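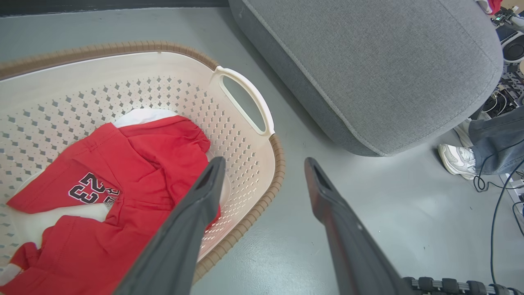 The Volik laundry rules apply to all 164 episodes in this folder, and yes, they were written after the first 136. An episode counts only if the operator leaves the basket where it stands. A red garment, likely a shirt, with a 23 on it lying over something white is one garment on top of another – label both, even if the white one barely shows. "Clothes" is not a label.

## Good practice

- Feet stay out of the arm's reach.
- Cables lie flat or get taped.
- Failed grasps stay in. Hạnh Cao checks.

Next review: November.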